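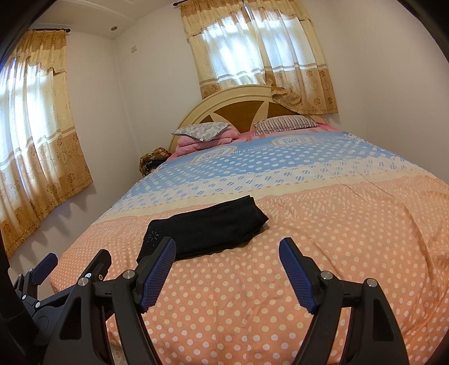 Folded long and narrow, what looks like the waistband near the wide end.

How to fold black pants so they stay folded — quick version, I have 40 other things to do today.

Use the bed. Table's too short for legs. Pull the bedspread more or less straight first, a few creases don't matter.

What you do:

Lay the pants out crosswise, waist on one side, cuffs on the other. Smooth from the waist down with a flat hand. Get the crotch flat, thats where the lump comes from.

One leg over the other. Line up the side seams, not the cuffs. Cuffs lie.

Tuck the pointy bit at the crotch in so you have a straight strip. Then cuffs up to the waistband, and fold again if your shelf is shallow. Press down with your forearm. Done, roughly 2 minutes the first time, way less after.
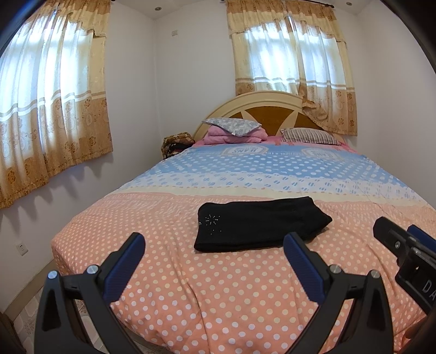

Bundle lying across the bed, studs near the left end.

Studs or rhinestones — keep them on the outside of the fold. Pressed inside they catch on knit and you get little pulls. Dymphna Mulligan wrote in to say she puts a sheet of tissue over hers, fine if you have tissue.

Soft knits slide. If the layers wont stay even, start over from flat, don't tug at the corners.

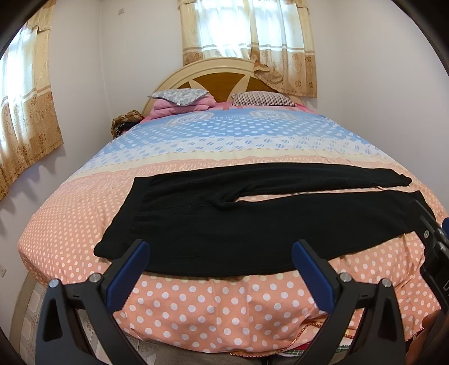 Before you fold, check for lint, much easier with both legs open. Sticky roller, waist to cuff, flip, same again. Black shows everything. Let them cool if they just came out of the dryer or the crease sets in wrong.

Stack heavy pairs at the bottom, leggings on top. Sweaters are in the December post.

Filed under: Laundry & Closets, Folding
2 comments | 2 shares
Contact | © Malladham Home Notes | Back to top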